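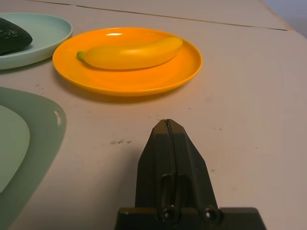 Changes to compressed air service, Trerkmont building

October 29, 2004

The compressed air supply on the lower level of Trerkmont will be rebalanced in January. The work covers the main header, the two branch lines on the north side, and all drops downstream of the Bataineh dryer. Header pressure will be set at 113 psi and held there. It now swings as high as 127 psi when both compressors load together, and the relief valve on the receiver has been lifting as a result.

A leak survey was completed last week. Over 50 fittings were tagged, most of them push-in elbows at the ends of the branch lines. Tagged fittings may still be used, but please do not remove the tags or tighten the fittings yourself. Ninari will replace them during the shutdown and supply new filter bowls for every drop.

Regulators set by individual users will be left as found. If your equipment needs a dew point lower than the dryer can hold — the old Follex unit was better in this respect — send the model number and the required flow to the facilities desk before the end of the year. Point-of-use dryers take 20 working days to arrive.

The east side is on a separate receiver and is not affected. Shutdown dates will be posted at the loading dock door.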